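Plirkus 무선 마우스 · 캐릭터 마우스 매트 세트
Didireo 데스크 소품

상품 안내

Plirkus는 Didireo에서 판매하는 무선 마우스와 캐릭터 매트 세트입니다. 마우스는 연한 핑크색 유광 셸이고 매트는 물결 모양 테두리의 검은색입니다. 마우스와 매트를 함께 사는 분이 많아 봄부터 세트로 묶어 판매하고 있으며, 마우스만 필요한 분은 옵션에서 단품을 고르시면 됩니다. 매트 단품은 판매하지 않습니다.

책상이 좁거나 노트북과 함께 들고 다니는 분을 기준으로 구성했습니다. 게임용 제품이 아니며 매크로 버튼이나 별도 설정 프로그램은 없습니다. 문서 작업, 인터넷, 온라인 수업 정도의 용도에 맞습니다.

색상은 모니터와 조명에 따라 다르게 보입니다. 사진에 따라 연한 분홍으로도, 베이지가 섞인 분홍으로도 보이니 색에 민감한 분은 본문 사진을 모두 확인하고 주문해 주세요. 색상 차이로 인한 반품은 단순 변심으로 처리됩니다.

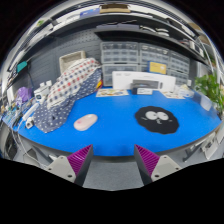

연핑크 마우스와 검은색 캐릭터 매트. 파란색 테이블 위.

구성품

세트 옵션
마우스 본체 1개
캐릭터 매트 1장
USB 수신기 1개
AA 건전지 1개
한글 설명서 1부

단품 옵션
매트를 제외하고 위와 같습니다.

수신기는 본체 바닥의 건전지 칸 안에 끼워져 있습니다. 상자 안에서 수신기를 못 찾았다는 문의가 가장 많습니다. 건전지 덮개를 먼저 열어 보시기 바랍니다.

기본 사양

제품명: Plirkus 무선 마우스
판매원: Didireo
연결 방식: 2.4GHz 무선(USB 수신기)
감도: 900 DPI 고정
전원: AA 건전지 1개
버튼: 좌클릭, 우클릭, 휠 클릭
전원 스위치: 바닥면
보증 기간: 구입일로부터 6개월
블루투스: 지원하지 않음

감도는 본체에서 바꿀 수 없습니다. 커서가 느리거나 빠르게 느껴지면 컴퓨터의 마우스 설정에서 포인터 속도를 조절해 주세요. 수신기는 해당 본체와 짝이 맞춰져 출고되므로 다른 마우스의 수신기와 바꿔 쓸 수 없습니다. 같은 제품을 2개 이상 쓰는 사무실에서는 수신기에 표시를 해 두시면 편합니다.

마우스 본체

위에서 보면 길쭉한 타원형입니다. 버튼이 있는 앞부분은 납작하고 손바닥이 닿는 뒷부분은 둥글게 올라와 있습니다. 휠은 밝은색이고 둘레에 흰빛이 도는 둥근 테가 있으며, 휠 아래쪽 가운데에 짧고 어두운 색의 세로 홈이 있습니다. 손바닥이 닿는 부분에는 작은 무늬가 든 동그란 분홍색 마크가 하나 있습니다.

좌우 모양이 같아 왼손으로도 쓸 수 있습니다. 왼손으로 쓸 때 좌우 버튼을 바꾸려면 컴퓨터 설정에서 변경하세요. 손이 큰 분은 손바닥 전체를 얹기보다 손가락으로 잡는 방식이 더 맞을 수 있습니다.

표면이 유광이라 손자국이 보일 수 있습니다. 무광을 원하시면 같은 판매처의 Elow 마우스를 참고해 주세요. Elow는 버튼 구성과 수신기 방식이 같고 겉면만 무광이며, 색상은 회색 한 가지입니다.

캐릭터 매트

검은색의 얇고 평평한 매트입니다. 윤곽은 전체적으로 타원에 가까운 물결 모양이고, 커다란 두 눈과 구불구불한 작은 입, 양 볼의 짧은 선이 인쇄되어 있습니다. 손목 받침은 없습니다.

매트는 일반 사각 패드보다 작습니다. 포인터 속도를 느리게 두고 마우스를 크게 움직이는 분에게는 좁을 수 있습니다. 인쇄면은 센서 인식에 영향을 주지 않지만 눈 부분은 밝은색이라 때가 먼저 보입니다.

말린 상태로 포장되는 제품이어서 처음 꺼내면 가장자리가 들릴 수 있습니다. 뒤집어서 책 몇 권을 올리고 하룻밤 두면 펴집니다. 다리미나 드라이어는 쓰지 마세요.
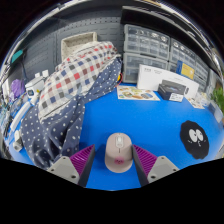 마우스 윗면. 휠과 손바닥 쪽 분홍색 마크. 오른쪽은 캐릭터 매트.

사용 방법

1. 바닥 덮개를 열고 수신기를 꺼냅니다.
2. 건전지를 극성에 맞게 넣고 덮개를 닫습니다.
3. 수신기를 컴퓨터 USB 단자에 꽂습니다.
4. 바닥면 스위치를 ON으로 옮깁니다.

드라이버를 따로 설치하지 않습니다. 처음 꽂았을 때 인식까지 몇 초 걸릴 수 있습니다. 인식되지 않으면 수신기를 뺐다가 다른 단자에 꽂아 보세요. USB 허브를 거치면 신호가 끊기는 경우가 있으니 본체 단자에 직접 꽂는 것을 권합니다.

매트 없이도 대부분의 책상에서 쓸 수 있습니다. 유리 상판이나 거울처럼 반사되는 면에서는 커서가 튈 수 있습니다. 테이블보나 두꺼운 천 위에서는 바닥이 밀려 움직임이 고르지 않으니 천을 걷고 쓰거나 매트를 깔아 주세요.

관리

본체는 마른 천으로 닦습니다. 얼룩은 물을 살짝 묻힌 천으로 닦은 뒤 마른 천으로 한 번 더 닦으세요. 알코올과 아세톤은 광택과 분홍색 마크를 상하게 합니다.
매트는 미지근한 물에 중성세제를 풀어 손으로 살살 씻고 그늘에서 눕혀 말립니다. 세탁기와 건조기는 사용할 수 없습니다.
오래 쓰지 않을 때는 건전지를 빼 두세요. 누액으로 인한 고장은 보증 대상이 아닙니다.

자주 묻는 질문

태블릿에서도 되나요?
USB 단자가 있고 마우스를 지원하는 기기면 됩니다. C타입 단자에는 변환 젠더가 필요하며 젠더는 들어 있지 않습니다.

클릭 소리가 나나요?
납니다. 무소음 제품이 아닙니다. 도서관이나 독서실에서 쓰실 분은 저소음 모델인 Ferri를 확인해 주세요.

수신기만 따로 살 수 있나요?
수신기 단품은 없습니다. 분실하신 경우 본체를 보내 주시면 새 수신기와 짝을 맞춰 돌려드립니다. 비용은 고객센터에 문의해 주세요.

매트 그림을 고를 수 있나요?
현재는 한 종류입니다.

배송 및 교환

평일 오후 2시 이전 결제 건은 당일 출고합니다. 수요일은 재고 정리로 출고가 없으며 다음 날 나갑니다.
교환과 반품은 수령 후 7일 이내에 신청해 주세요. 건전지를 넣어 사용한 제품은 단순 변심으로 반품할 수 없습니다. 초기 불량은 사용 여부와 관계없이 교환해 드리며 왕복 배송비는 판매자가 부담합니다.
반품하실 때는 수신기가 빠지지 않았는지 꼭 확인해 주세요.

상품 담당: Peiyu Hou
문의: 상품 문의 게시판
매트 재입고: 5월 예정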